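Step Raises Reward the Calendar

Every January my sister gets a letter from the county telling her she has moved up a step. The letter never mentions her work. It has her job title, her old step, her new step and a number that is a little bigger than last year's. She files it and goes back to her desk, next to a man who has been on the top step for years and has stopped opening his.

I am told this is the fairest way to pay people. I have my doubts.

The case for a step scale is easy to make. Everyone can look up what everyone else earns. A supervisor can't slip a friend extra money, and a shy new hire gets the same deal as a loud one. Leen Yammine, who spent her career in payroll for the town of Cuscombe, put it to me this way: "You may hate the table, but you can read it." Fair enough. I have worked in private offices where you couldn't read anything.

Still, being able to read a number doesn't make it right.
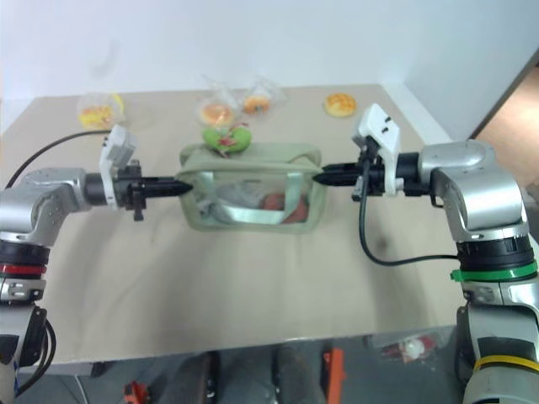

What the Table Leaves Out

Cuscombe's scale treats a clerk who handles 80 files a week the same as one who handles 56. If they were hired on the same day, they get the same raise on the same day. The town says managers can hold back a step for poor work. I asked Jad Hamdan, a former department head there, how often he had done it. Never, he said. The paperwork took longer than putting up with the problem.

So the safeguard exists on paper and the raise goes out anyway. The people who notice first are the good ones, and the good ones have other places to apply.

I don't trust the usual cure either. Lomodard, a software firm across the river, dropped its pay bands and went to yearly bonuses based on ratings. Within 2 years the staff were spending half the fall writing about themselves. Lovisa Tveit left over it. She told me her rating went up the year she did the least and wrote the most.

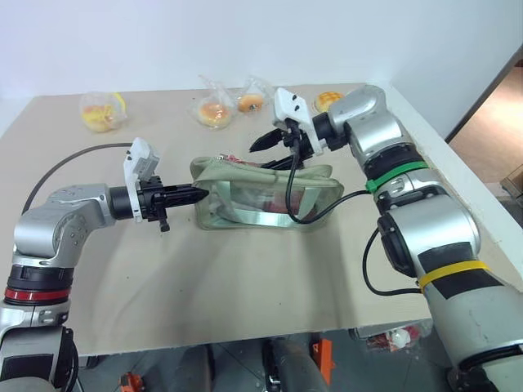 PAY AND BENEFITS

My own preference is dull. Keep the published scale, but make the early steps quick and the later ones slow, and pay extra for duties a person has really taken on - training new staff, covering a second desk, running the late shift. Put those amounts in the table too, where anyone can check them.

Will that fix it? I wouldn't bet my own paycheck. Somebody will find a way to call answering the phone a special duty. But a town that says it values good work ought to have at least one line in its budget that shows it, and I have read Cuscombe's budget twice without finding one.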